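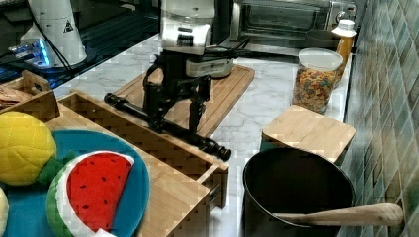
Getting More Out of a Small Kitchen Counter

Home Kitchen Storage Cleaning Workshop Ask Us

by Nele Pfeiffer
46 shares 10 comments

A short counter fills up from the back. The toaster oven goes in first because it needs the outlet, then anything else with a cord lines up beside it, and by the end of the month the only clear spot is the size of a dinner plate. These are the habits that have worked in my kitchen and in a few others I've helped set up.

Park the board in the middle

Leave the cutting board out and give it the best spot. If you have to dig it out of a cabinet, you'll end up slicing on a plate. A board with a groove can stay flat on the counter, groove side up, and it catches the juice from tomatoes and melon before it gets to the stone. Wipe the groove with a folded cloth and stand the board on edge to dry overnight.

Don't let an appliance live on it. Set one there while you wipe behind it, then put it back.

Keep the back row to things you plug in

Toasters and toaster ovens belong at the back, with the space around them that the manual asks for. Pull them forward every 2 weeks and empty the crumb trays. Unplug first and let them cool. Stainless steel shows every fingerprint, so go over it with a damp microfiber cloth and then a dry one, following the grain.

Glass doors on toaster ovens get a brown film. A paste of baking soda and water, left on for 10 minutes, takes most of it off.

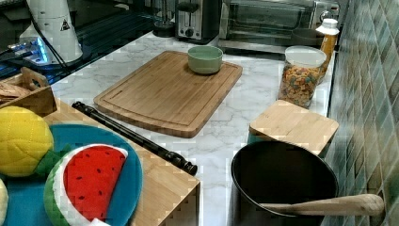
Bamboo board in the middle, toaster and toaster oven along the back.

Cereal in a clear jar

Boxes fall over and go stale. A clear jar with a lid that fits tight takes up less counter, and you can tell when it's time to buy more. Wash and fully dry the jar between refills — a little dampness at the bottom will soften the whole batch. Cut the date off the box and tape it underneath.

Small lidded boxes

Jelle Smits keeps tea in one and twist ties in another. I use mine for clips and rubber bands. Bamboo lids should be wiped, never soaked. Rub in a little food-grade mineral oil when they look pale.

Pots and long handles

Turn a long handle toward the wall when the pot is on the counter, so a sleeve can't catch it. Use wooden tools in nonstick pans and hand wash both.

Marble and tile

Lemon, vinegar and orange juice will etch real marble. Blot spills right away and wash with mild dish soap. The same soap is fine for glossy tile, and an old toothbrush does the grout lines.

Previous: Drawer Liners Next: Under the Sink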